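Manipulation group: relabeling short episodes improves placement on the kitchen table task

The Plidham manipulation group has finished its second round of tests on hindsight relabeling for language-conditioned pick and place. The work was run by Irén Kovács, with the training code maintained by Mieczysław Czarnecka. A short summary follows for readers in the other groups. The full write-up is on the internal server under Stistix, the project name for the data pipeline.

The question is an old one. An operator teleoperates the arm through a long, unscripted session on a table of household objects. The session is then cut into segments, and each segment is given an instruction after the fact ("put the banana in the colander", "move the bottle off the plate"). Cutting by hand is slow, and cutting at fixed intervals produces many segments in which the named action is only half present. Policies trained on those segments tend to hover. They reach the right object, close the gripper, lift, and then drift without committing to a target.

Stistix cuts on gripper state instead. A segment opens at the last low-speed point before the gripper closes and ends at the first low-speed point after it opens again. Anything shorter than 2 seconds is dropped. The instruction is written by an annotator who sees only the first and last views of the segment, so that the wording refers to the change on the table and leaves out the path of the arm. Czarnecka tried showing annotators the full clip in the first round. The instructions came back longer and more varied, and the policy trained on them was worse at telling containers apart.

The table is kept deliberately mixed. Open containers of different depths share the surface with toy food, and some objects start inside or on top of others. The starting arrangement is changed between sessions and no fixed grid is used.
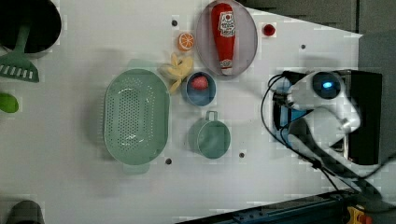 Table and arm, overhead view. Toy fruit in the blue bowl, ketchup bottle on the oval plate, colander at center left.

Nested starts matter more than we expected. In the first round nearly all objects began on the bare table, and the resulting policy handled removal instructions poorly. Asked to take a fruit out of a bowl, it would often grasp the rim and move both together. Strictly speaking the fruit had left its original position, and the old automatic success check counted this as a pass. The check has been rewritten to compare the object's position to the container as well as to the table. First-round removal figures should not be quoted, and the November report will carry corrected values.

For the second round, the evaluation set was fixed at 100 trials per policy, split between placement and removal. Both policies used the same network, the same optimizer settings and the same raw sessions. The only difference was the segmentation. Object arrangements were set from a printed list so that each policy met the same starts. The person resetting the table was not told which policy was loaded.

Results, in brief:

Placement into open containers improved clearly with gripper-state cuts. Most of the gain comes from the release. The policy now opens the gripper once it is over the target and retreats, where the interval-cut policy frequently held on until the trial timed out.

Removal from containers also improved, by a smaller margin. The remaining failures are concentrated on shallow bowls with a round object inside, where one finger lands on the rim. Depth at the wrist camera is noisy at that distance, and the policy seems to be relying on the overhead view to judge finger clearance.

Long objects are unchanged. A bottle lying on its side is grasped reliably near the middle, but final orientation is close to random. The annotators rarely mention orientation, so there is little in the instructions to learn it from.

Thin handles got slightly worse. Kovács traced this to the 2-second cutoff. Successful regrasps of a spatula handle are short, and the filter was discarding a good share of them. Lowering the cutoff brings them back along with a quantity of accidental gripper taps. A filter based on object displacement is being tried as a replacement.

One negative result should be recorded. We tested merging neighboring segments into two-step instructions ("put the banana in the colander, then move the mug") in the hope of getting simple chaining at no extra cost. With 111 merged segments in the training mix there was no measurable effect on chained commands, and single-step placement dropped. The merged set may simply be too small. It may also be that operators pause and replan between actions, and the policy copies the pause. We have not separated the two explanations.

The comparison has several limits. All sessions were recorded on a single table with a single arm, and lighting was constant throughout. Operators knew the data would be used for pick and place, even though they were given no task list. Toy food is light and does not deform in the way real food does, so nothing here says much about grasp force. The cut rule also assumes that a useful action begins with a closing gripper, and that rules out pushing, tilting and anything done with closed fingers. Pushing segments are still cut by hand and were left out of both training sets.

Next steps are to rerun the comparison with the displacement filter, to add a field for final orientation to the annotation form, and to port the cut rule to the Pellegrini cell, where the gripper reports finger width and not just open or closed. The threshold for "open" will need to be chosen again there. Brivora has asked for the segmentation script for use on its own recordings, and a cleaned version will be sent once the configuration file no longer depends on our directory layout.

Groups with teleoperation logs that include gripper state and joint speed at matching timestamps can try the script now. Logs with separate clocks have to be aligned first. Send questions about the cut rule to Kovács and questions about the evaluation code to Czarnecka.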